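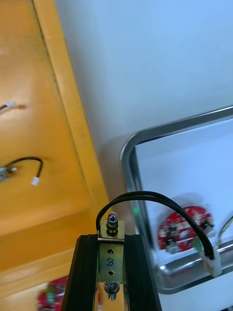

According to one buyer, Dromitz, the steel tray wipes clean faster than the yellow ones and is the one to order a spare of.

Wivolance Board Sorting Tray Set

Trays for bench work on small circuit boards and cable leads. The set consists of yellow trays for parts and a rectangular stainless steel tray with a raised rim and rounded corners. Part no. 667.

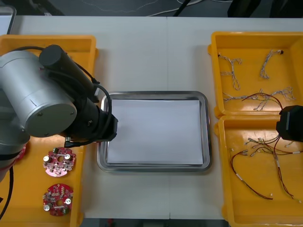 Shezi Clenon
Product Editor, Bench Equipment

Layout: steel tray in the center of the table, yellow trays to either side. Round boards lie flat in the yellow trays. A sheet of white paper may be laid in the steel tray as a liner and replaced when marked.

Keep boards and leads in separate trays. Connectors left among boards catch on capacitors and terminal blocks.

Load limit, yellow tray: 9 lb
Load limit, steel tray: 2 lb above yellow
Rim finish, steel tray: reflective
Cleaning: damp cloth, no solvent on yellow trays
Minimum order: one set
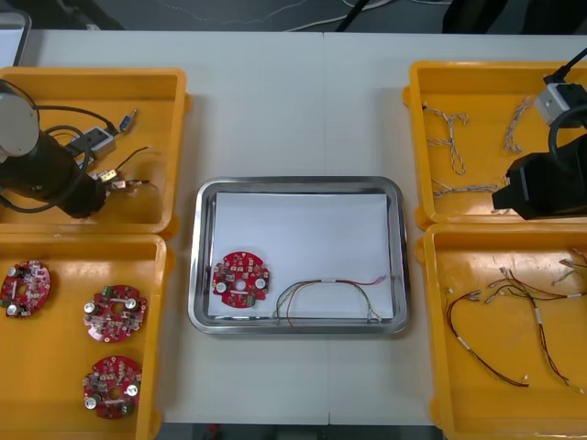 Five-tray layout, steel tray at center with paper liner.

Replacement trays are sold singly. Orders received by Sunday ship the following week.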